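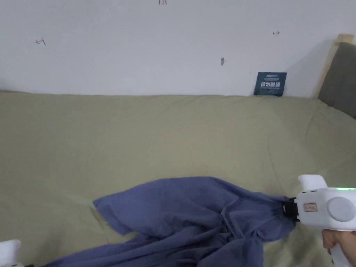
Replacement of staff laptops: what to expect from August

Reading time: 3 minutes

The renewal of portable computers will begin in August and will cover both the Trokholm and Baltska offices. In total, 92 machines are due for replacement. Most of them no longer receive firmware updates from the manufacturer, and a number have batteries that hold too little charge for a morning of meetings.

Following a trial in the spring, the Equipment Group has selected two models. The standard issue will be the Tomar, a 14-inch laptop with 16 GB of memory and a matt screen. Colleagues who work mainly with large spreadsheets, drawings or audio files may apply for the Clotico, a heavier machine with a separate graphics processor. Applications for the Clotico must be supported by a line manager and should state which programs are in regular use. A preference for a larger screen will not be sufficient grounds, as external monitors remain available on request.

Both models charge through USB-C. The older round-plug chargers will not work with them and should be handed in together with the old laptop. Docking stations issued in the past two years are compatible and may be kept. Earlier docks will be exchanged at the same appointment. 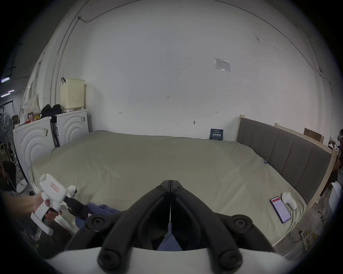

Before your appointment

Each member of staff will receive an invitation by e-mail with a proposed time. Appointments last 42 minutes, most of which is taken up by the transfer of user profiles. Please make sure that any files stored on the desktop or in the downloads folder have been moved to your network drive beforehand. Files held only on the local disk will not be transferred, and the disk will be erased on return.

Browser bookmarks are copied automatically for those who are signed in with their work account. Saved passwords are not. Colleagues who rely on the browser to remember passwords are advised to move them to the approved password manager in good time – the service desk can help with this, though not during the appointment itself.

Printers will need to be added again on the new machine. Instructions are displayed on the staff intranet under Equipment, and the page has been revised to show the menus as they appear on the Tomar.
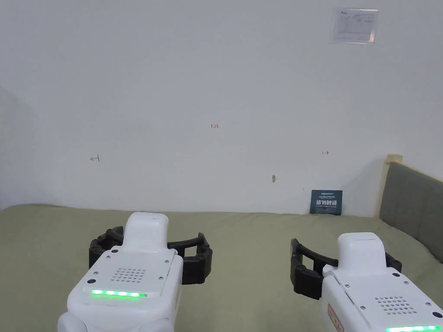

Old laptops must be returned on the day of the appointment. Extensions will be granted only where a specialist program has not yet been approved for the new models, and requests should be sent to Deepak Kanaujia, who is coordinating the exchange at both offices. Staff on long-term leave will be contacted separately and need take no action at present.

Machines in reasonable condition will be cleared and kept as a small loan pool for visitors and temporary staff. The remainder will go for recycling under the existing contract. Regrettably, it is not possible to offer old laptops for private purchase, as the licence terms for the installed software do not permit it.

Questions about the timetable should be directed to the service desk, which is open from 8.30 a.m. to 4 p.m.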